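Operators wanted for remote robot demonstrations (part-time, paid)

We look for people who will steer a robot arm in a simulated kitchen and, by doing so, give a learning system the examples it needs. You do not have to know robotics. You need steady hands, patience and a quiet place to work. The robot exists only in the computer, so you cannot damage anything, but we ask you to drive it with the same care as a real one.

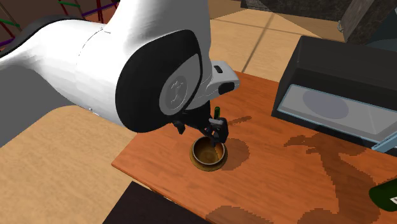 Larari – Demonstration Group, Dunolville office

Our group prepares training material for the Tustum project. The aim of Tustum is that an arm learns ordinary table tasks from people: picking up, putting down, moving one thing without disturbing the next. So far we have 1,873 recorded demonstrations, and 1,333 of them were accepted after checking. The others were mostly too hurried, or the operator changed the plan in the middle of the task. We want to continue with a new group of 13 operators, who start in December.

What you will do

You receive a short written instruction, for example "put the bowl on the other side of the table". You move the arm with a hand controller and you see the kitchen on your own screen from several viewpoints. When the task is finished, you mark the recording as good or not good and write one sentence of comment. Then the objects are placed again in a new arrangement and you continue.

The arrangements are not always tidy. Dishes, bottles and packets can stand near each other, and a dish can also be on a chair. Please do not wait for an easier arrangement. The learning system must see also the difficult ones.

A session takes 51 minutes, with a pause when you wish. We ask for at least two sessions in a week. You can choose the times yourself, except the first session, which takes place on a Monday together with one of our staff.

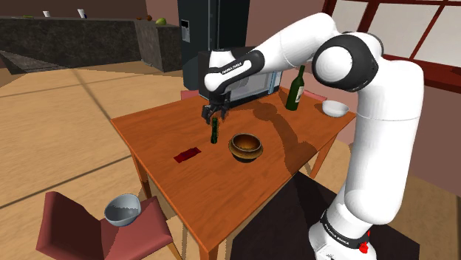 What we ask from you

You are 18 years old or more and you can read simple instructions in English.

You have a computer with a stable internet connection. We send you the controller by post and you return it at the end.

You can repeat a similar task many times and still look carefully. This is the most important point, and we prefer to say it before you apply.

Experience with video games, sewing, model building or similar hand work is welcome – but it is not a condition.
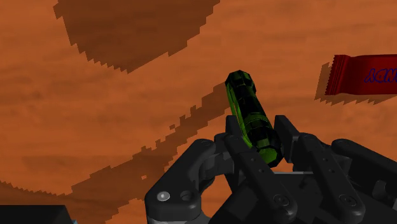 Good demonstrations are slower than most new operators expect. The system copies everything, also the small corrections and the hesitation, and for this reason we spend the whole first session on the approach to the object. With a tube-shaped thing that lies at a tilt, as the green and black one between the fingers, the operator has to look at the angle of both fingertips before closing them. It is better to open again and come back than to push. A recording with one calm second attempt is accepted by us; a recording with a hard push is not.

Payment and conditions

You are paid for each full session, also when some recordings in it are not accepted. The training session is paid in the same way. The payment is made monthly by Dewan, our partner for contracts, who will also send you the agreement before you begin. We store the movements of the controller, your marks and your comments. We do not record your voice or your face.

How to apply

Please send us a short message through the contact form of the Dunolville office with the subject "Tustum operator". Write which hours of the day suit you, what kind of computer you use and whether you are left- or right-handed – we need both. A CV is not necessary. We answer every message, and suitable applicants are invited to a trial of two simple tasks. If the group is already full, we can keep your message for the next one, but only if you write that you agree with this.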